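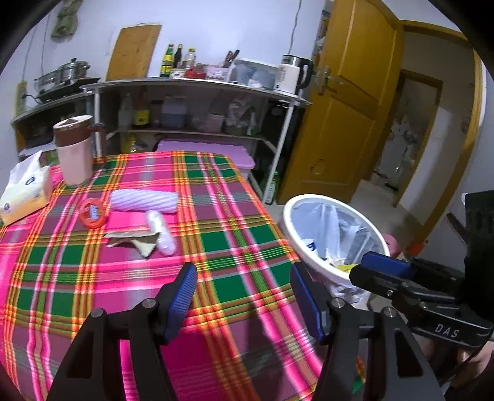
Mayu Onishi wants to know why a pink that looked great on her laptop came out of the printer like cooked salmon, and whether we were ever going to get to that or just keep talking about wavelengths. Fair! That's week 4, and these are the notes for it, so Mayu, this one's for you.

Week 4: Color on screens, color on paper, color in cloth

Bring your swatch envelope. If you lost it (it happens every year) there are spares in the bottom drawer by the sink.

1. Screens add light

A screen starts out black and makes color by adding light to it. You get three kinds of light to play with: red, green and blue. Most software lets you set each one anywhere from 0 to 255. All three at 0 gives you black, all three at 255 gives you the brightest white your screen can manage, and red and green both at 255 with no blue gives you yellow. I know. It feels wrong the first time, especially if you grew up with poster paint. Try it on your own machine before class and then we don't have to spend ten minutes arguing about it like we did last year.

Hot pink on a screen is lots of red, a fair amount of blue and not much green. It glows because it's lit from behind the glass, straight into your eye. Remember that bit for the next section.

2. Paper takes light away

Ink works the other way around. The paper starts out white, bouncing back most of the light in the room, and each ink you lay down swallows part of it. Printers mostly use cyan, magenta, yellow and black, and the settings are percentages, so each ink runs from 0 to 100. Magenta swallows green, cyan swallows red, yellow swallows blue. Put all of them down heavily and you get a damp, muddy black that sticks to the next sheet (please don't do this on the studio printer, it has had a hard life).

So back to Mayu's pink. Her file asked for a color her screen could make and her printer couldn't. When that happens the software picks the nearest color the printer can reach, and the nearest one is often duller and sometimes a bit warmer or cooler too. Very bright pinks, oranges and greens suffer the most. The usual word for the set of colors a device can make is its gamut, and when somebody says a color is "out of gamut" they mean the machine is about to swap it for something else and hope you don't mind.

What to do about it:
Turn on the proof preview before you print and look at it for a good minute, so your eye settles down.
Print a small strip first.
Look at the strip by the window, then under the ceiling lights. If you hate it under one and love it under the other, write down which.
If the pink really matters, ask about a spot ink. Spot inks are mixed ahead of time, like house paint, and some of them reach places the four regular inks can't.

Aurélien asked last week if better paper helps. Yes, quite a lot. Coated paper keeps the ink sitting near the surface and colors look stronger. Cheap copy paper soaks it up and everything goes a little sleepy.

3. Cloth mixes in your eye
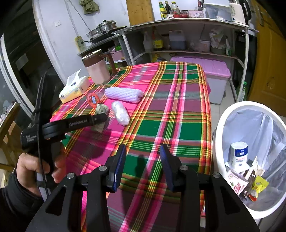

With woven cloth, neither of those systems quite fits. Dye does swallow light the way ink does, but the threads themselves don't blend. They sit next to each other and your eye does the blending, if you're far enough away. Cross a pink warp with a green weft and up close you see both. Walk to the other end of the room and you may get something brownish or gray that isn't on either spool. Weavers plan for this, and beginners get a surprise.

It's the reason plaids are such good practice. Where a stripe crosses its own color you get the pure shade, and everywhere else you get a mix. Pick only a few yarns and you end up with far more colors in the cloth than you ever bought. My first scarf was supposed to be purple and yellow and my aunt thanked me for the lovely beige one.

The other thing going on is contrast. A narrow yellow line beside dark purple looks brighter than the same line beside white. Put a gray strip on green and it leans a bit pink; put it on pink and it leans green. The gray hasn't changed at all. Your eye is comparing neighbors the whole time and you can't switch it off, so test your colors next to the colors they're going to live with, never on their own on a white desk.

4. In class

Pair up. Hinata Hoshino and Akihiko Yoshida, you were both away, so please work with people who have notes.

Part one: choose one bright color from your envelope. Match it on screen as closely as you can and write down the three numbers. Print it. Put the swatch, the screen and the print side by side and write a few sentences about which one moved and in what direction. Lighter? Duller? Warmer? Use plain words, I don't need the fancy ones.

Part two: cut thin strips of two colors of paper and weave them into a small mat. Over, under, over, under, nothing clever. Tape it to the wall at the far end and walk backwards until the colors run together (mind the stools). Note what you see, then trade with another pair and see if they'd call it the same color. They usually won't, and that's what we'll talk about for the last part of class.

5. For next time

Read the dye chapter in the Granda packet, skipping the chemistry boxes unless you like that sort of thing. Chie Fujimoto has the Ajayi sample book until October, so ask her nicely if you want to look up a red. Printed strips go in the tray with your name on the back, in pencil please, because marker bleeds through and then I'm grading the marker.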